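Timing of Notes Between a Step Sequencer and a Software Host

Project report, Sound and Music Computing, second year
Student: Ilango Nambiar
Supervisor: Lorna MacKinnon
Submitted 2023-10-15

1. Background

In our studio course we use a small drum machine, the Gravar, together with the host program Hiseo. Many students in the course had the same complaint. When the Gravar plays alone, the rhythm is tight. When Hiseo sends the clock and the notes, the rhythm feels loose, especially on the hi-hat. I wanted to know if this feeling can be measured, and if the settings in the host make a difference.

My first plan was to compare three drum machines. After talks with my supervisor I made the project smaller, and I am glad for this advice, as the recording work took much longer than I expected.

2. Method

I programmed a pattern of sixteenth notes at 120 beats per minute with one short rimshot sound. At this tempo the distance between two notes should be 125 milliseconds. The pattern was recorded in 2 conditions. In condition A the Gravar played from its internal sequencer, without any cable for MIDI. In condition B the notes came from Hiseo over USB, and the internal sequencer was stopped.

The audio was recorded through the same input of the same interface each time. Swing was set to zero and all effects were off. I did not change the tuning or the decay of the sound between the takes. Kirsty Mackay from my group helped me to check the levels, and she found that my first takes were clipping. These takes were deleted and are not part of the results.

To find the start of each note I wrote a script in Python. It looks for the first sample that is louder than a fixed threshold. In total the script found 3826 notes. I listened to the places where it reported a distance that was clearly too short, and I removed 274 false detections by hand. Most of them came from the tail of the sound.
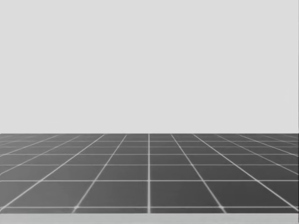 Figure 1. Gray tiled floor with white grid lines, computer rendering.

3. Results

In condition A the distances were very even. On the plot they make almost a flat line, and I could not hear any difference between the notes.

In condition B the distances were spread more widely. The late notes did not come at random. They often appeared at the start of a bar, where the host also sent a program change. When I removed the program change from the clip, the late notes at this place became rare. The audio buffer size in Hiseo had a smaller effect than I expected.

Callum Ogilvie asked in the group meeting if the USB hub could be the reason. I repeated one take with the cable directly in the computer, and the plot looked nearly the same. One take is too little for a firm answer.

4. Discussion

The threshold method is simple, and it has a weakness. If the level of a note changes, the detected start also moves a little. I used a fixed velocity to avoid this, but real patterns have accents. Fiona Paterson used a different method in her project on the Barbosa synthesizer, where she compares each note with a recorded template. I would like to try this on my recordings.

I also did not test the five-pin MIDI connection, as the correct adapter was missing from the studio. It is ordered and should be there in January.

For students who work with the same equipment, I suggest to put program changes one beat before the bar. Patterns with fast hi-hats can be kept in the internal sequencer, with only start and stop coming from the host.

The script and the edited lists of note times are in the course folder under the name Jarkska.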